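Inicio Guías Descargas Foro Contacto

Guías > Escritorio en casa > Puesta a punto > Capítulo 3

3. La mesa: mantel, papeles y bote de bolígrafos

Vamos con la parte que más me gusta, que para eso he dejado los cajones para luego. Yo uso un mantel gris de cuadrícula blanca y estoy encantada - ¡las líneas sirven de regla y todo se coloca recto casi solo!

1. Retira todo de la mesa y pasa un paño húmedo. Deja que se seque bien.

2. Extiende el mantel con las líneas paralelas a la pared. Si la mesa es más larga de 300 cm (la del taller de Isla MacAulay lo es, qué envidia), corta dos piezas y haz coincidir los cuadros.

3. Alisa desde el centro hacia fuera, con la palma abierta.

Nota: si quedan marcas de doblez, cuelga el mantel una noche. La plancha, ni acercarla sin leer antes la etiqueta, que yo ya estropeé uno en enero.

4. Pon el bote de los bolígrafos al fondo, cerca de la pared. Los rotuladores, con la tapa bien apretada.

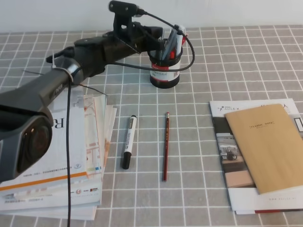 5. Los papeles y folletos van a la izquierda, en un solo montón. Yo soy diestra y así me queda libre el lado con el que escribo; si eres zurdo, pues al revés.

6. Repasa el montón cuando pase de 9 cm de alto. Lo que lleve meses sin tocarse va a la carpeta Usdale o al reciclaje (Raphaël Lemaire lo escanea todo primero, yo no tengo tanta paciencia).

Precaución: no llenes el bote hasta que no quepa ni un lápiz más. Un bote muy cargado se vuelca con un codazo, y la tinta de rotulador no sale del mantel ni con buenas palabras.

7. Prueba cada bolígrafo en un papel viejo y tira los secos. Los que fallan a ratos también, venga, sin pena.

Para los cajones, pasa al capítulo 4 y ten a mano los separadores Mok.

Guías relacionadas
- Separadores Mok: cómo medir el cajón
- Carpetas Usdale: etiquetas y colores
- Quitar manchas de tinta de un mantel
- Lámpara Flollus: altura y orientación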